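Mirnadside Releases Hand-Held Gripper Kit for Recording Everyday Tasks

New package from Amau lets robotics teams gather manipulation data outside the lab

MIRNADSIDE, April — Amau today announced the commercial release of Natik, a hand-held gripper kit for teams that train robots to handle ordinary objects. Natik is carried and operated by a person, and its built-in camera records each grasp from the point of view of the tool.

Each kit contains two grippers with cameras, spare finger pads, a charging case and a license for the Jaidee review software, which sorts recordings by task and flags those that need to be repeated. One gripper weighs 862 grams and records for about 9 hours on a single charge. No fixed mounts or external tracking equipment are required.

"Our customers need recordings from kitchens, shops and dining halls, where light and clutter change from one table to the next," said Azucena Figueroa, director of product at Amau. "Natik was designed to be taken to those places and put to work within minutes."

During the pilot program, participating teams completed 600 hours of recording. Their comments led to a lighter handle and a simpler calibration procedure — both included in the version now on sale.

"The finger pads can be changed without tools, and recordings are ready for review the same afternoon," said Reinhold Bauerfeind, head of engineering.

Natik is available to order now. Research institutions may apply for a reduced rate through the Amau sales office in Mirnadside.
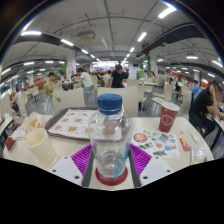
A hand-held gripper and a plastic water bottle on a table in a busy dining hall.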